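Pranbridge Household Word List
Version 2, data card and read-me

A word list of the names people give to the things and places in their homes, gathered from families in and near Pranbridge.

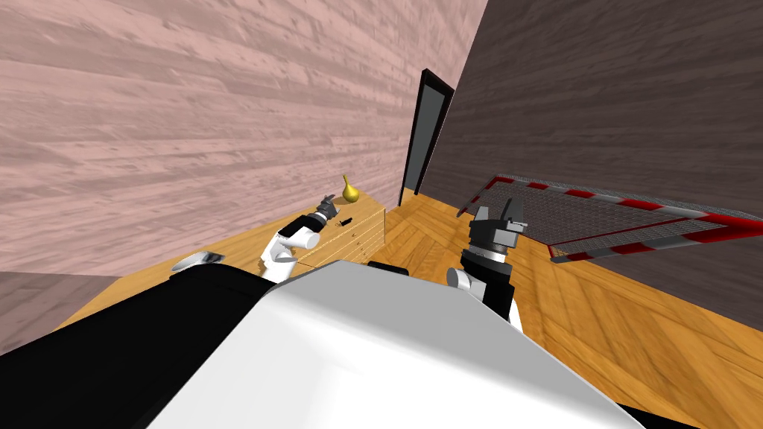
The list started with an argument over what to call the drawer where batteries, string and takeout menus end up. Angeliki Raptis said "junk drawer," her neighbor said "the everything," and by the end of the evening we had two pages of notes and a strong wish for more. We love these words! Most of them never make it into a dictionary, and plenty are used by one family and no other.

What's in it

There are 1278 entries, sent in by 53 households. Each entry is one line in a plain text file, with fields separated by tabs:

word: the word or phrase, spelled the way the family spells it
meaning: a short explanation, in the sender's own words where we could keep them
room: kitchen, bath, bedroom, hall, yard or other
source: a household code, H01 to H53
heard_from: parent, grandparent, child, friend, made up, or unknown
note: anything else, often blank (but read the notes, they're the best part)

A sample line:

doofer / the TV remote / other / H14 / grandparent / "also any small thing you can't name"

We've used slashes there so it reads easily on a page. The real file has tabs.

How the words were gathered

Anastasia Kouris wrote the form and Markos Bakalis went door to door with paper copies for people who didn't want to type. The form has 14 prompts, such as "What do you call the end slice of a loaf?" and "Where do the coats go?" There's a blank space at the bottom too, and a lot of the good stuff came from there. Forms closed in February.

Spelling was left alone. If two households sent the same word with different meanings, both are in the file. We took out family names and street names, and a handful of words that would have told you exactly who sent them.

Known gaps

Kitchens are heavily covered and yards hardly at all. Renters and people living alone are thin on the ground. Words from other languages are in the list, but the accents got lost in H22 through H26 when the forms were typed up, and Ademir Bezerra is still going through those by hand. The heard_from field is a best guess for many senders, so please don't build a family tree on it.

Changes in version 2

Added the room field
Merged "couch" and "sofa" notes that had been pasted twice
Fixed the sort order, which put every phrase starting with "the" in one enormous lump

Using it

Free for classes, games, stories, crosswords and research. Please name the Pranbridge Household Word List if you publish something from it, and send us a copy, we'd be thrilled to see it. New words are welcome any time on the same form.

Last updated Dec 5, 2025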